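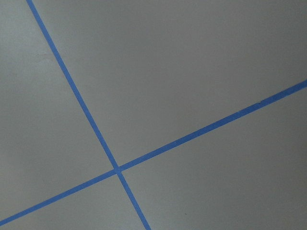 ## How to fix a flat tire on the trail

A flat tire is the most common problem on a ride, and it is not difficult to repair. I learned it on the gravel road above Fenedora, in light rain, and it took me nearly 798 mistakes. Now I practice at home every May, before the long rides begin.

**What you need**

- one spare tube in the correct size
- 2 plastic tire levers
- a small pump (I use a Pladano, it fits in a jersey pocket)
- a few patches, in case the spare tube also fails

**Remove the wheel**

Shift to the smallest cog if the flat is in the rear. Open the quick release or unscrew the axle, and lift the bike a little so the wheel can drop out. Put the bike down on the side without the chain.
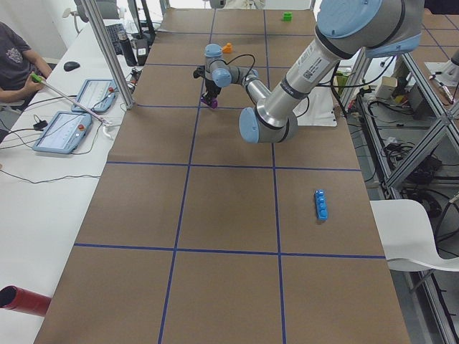 *Two robot arms above a table covered with brown paper and blue tape.*

**Take out the old tube**

Let out all the air that is left. Push the tire away from the rim with your thumbs, on both sides. Put the first lever under the edge of the tire, across from the valve, and the second lever a hand's width beside it. Pull them down one after the other. After this you can slide one lever along the rim and the tube comes out.

Now move your fingers slowly along the inside of the tire. A thorn is often still in there, and it will make a hole in the new tube too. On the Grurari loop I once changed the same tube 3 times before I found the thorn.

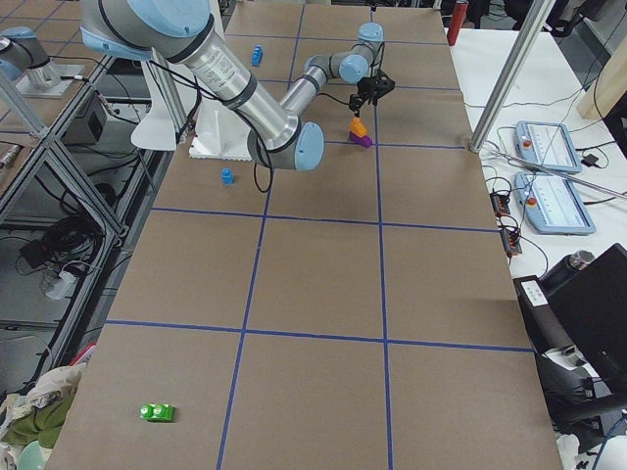
Pump a little air into the new tube, only enough to give it a round shape. Put the valve through the hole first and then tuck the tube inside the tire. Close the tire with your hands and finish at the valve. Please do not use the levers for this part, they can pinch the tube.

Pump to half pressure, spin the wheel and look if the tire sits evenly. Then pump to full pressure, put the wheel back and test both brakes before you ride.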